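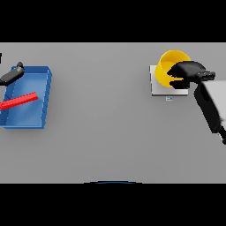
Home & Paper

How to Clear a Desk Using One Tray

By Rezaul Bandara
June

My desk and I had an arrangement. It held up my papers, and I pretended to know what they were. The arrangement ended when I paid a water bill twice and a dentist not at all.

What follows takes an evening. You need one shallow tray with raised sides, a pencil, a trash bag and a chair you don't mind sitting in until 9 p.m. Any tray will do. If you buy a stacking set, you will fill the stack, and then you'll own a filing cabinet with no drawers.

Step 1. Take everything off the desk and put it on the floor. Everything includes the mug of pens. Wipe the desk down while you can see it.

Step 2. Put the tray on the side you don't write with. I'm right-handed, so mine lives on the left. I tried it on the right for a week and kept putting my elbow in the mail.

Step 3. Sit on the floor with the pile and pick up one sheet at a time. Each sheet gets one of these:

Trash. Expired coupons, envelopes, the manual for a toaster you gave to your brother.
File. Taxes, deeds, anything with a seal on it.
Tray. Something you have to do, pay, sign or answer.

There is no "maybe" pile. I had one for years. It had its own maybe pile.

Step 4. In pencil, write the next thing to do on the top corner of every sheet that goes in the tray. "Call" is no good. "Call Letow about the gutter quote" is fine. If you can't think what to write, look again at the trash bag.

Step 5. Put the desk things back, slowly and with suspicion. I returned a lamp, the keyboard and 4 pens. The stapler was allowed home later, after an appeal.

Keeping it going

Empty the tray once a week, starting at the bottom. The bottom is where the dentist was. If paper rises above the rim, stop adding to it and do the oldest sheet right then, even if it's the form from the Plovthorpe parking office that wants your plate number in three places.

Family members will see a tray and think of it as a shelf. Mine has received a banana, a library card and a single roller skate. Move these to the owner's pillow without comment.

My first sort produced 200 sheets of paper, and nearly all of it went out with the recycling. The dentist has been paid. We're cordial.

Filed under: Paper, Desks, Small Victories

© Pukside Household Pages | Contact | Back to top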